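A Thursday at the Longo open day

I went to the Longo open day on a Thursday with low expectations and a thermos, which turned out to be the right way round. Longo runs breathing and meditation courses out of a converted hall, and twice a year it lets the public in to look about and try a short session for free.

I've read enough of these programs' brochures to know the vocabulary. Energies are aligned, blocks are released, and somewhere near the back there is a price list.

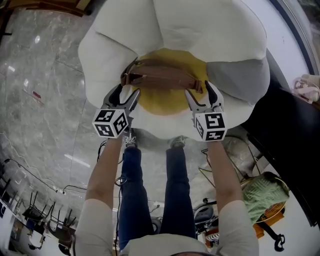
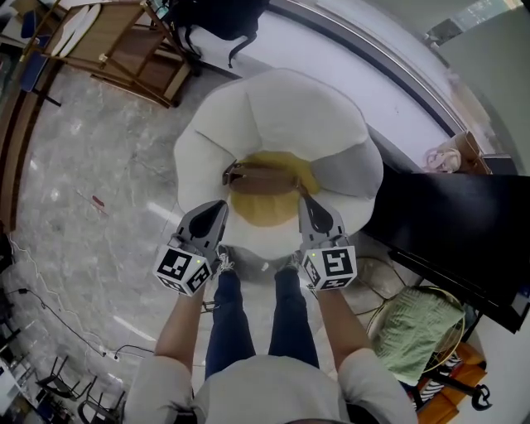 The big round cushion, over the marble-patterned floor.

Do you need any experience to attend the open day?
Beginners are welcome at every session, and the only thing asked of you at the door is a first name and whether you have any breathing trouble.

The intro talk was given by Sipho Sithole, who has a good voice and knows it. He told us the Ikidby method could "reset the inner weather" in 17 minutes. I asked how anyone had measured that. He said people feel it. I said people feel all sorts of things after sitting still with their eyes shut, and he smiled and took the next question, from a man who wanted to know about parking.

Then we did the 17 minutes. You breathe in through the nose for a slow count, hold, breathe out for longer, and try to keep your attention on the space between your eyebrows. My left foot went to sleep. By the end I was calmer than when I'd walked in, and I'm happy to say so. I'd have been calmer after a nap as well – a comparison the talk didn't get into.

The second talk was better. Lerato Masilela teaches the evening group and spent most of her time on posture, sore knees and what to do when your mind wanders to the shopping. She made no promises about destiny. When somebody asked if the practice could replace their blood pressure tablets she told them flatly to keep taking the tablets and speak to their doctor, and she went up a good deal in my estimation.

After that came tea and the bookstall. The main title is Brusum, a thick paperback on "the seven doors of the self". I read the first door standing up. It says you should be kind and go to bed earlier. There's also a follow-up retreat called Lostach, held in February, two nights, shared rooms, simple meals. A leaflet claims up to 1,000 people have been "transformed" by it, and I still can't work out what "up to" is doing in that sentence.

Would I go back? To Lerato's evening group, possibly. She runs a plain hour and charges a fair price for it. The retreat can wait until someone explains the leaflet. Tea was good, biscuits were gone by three.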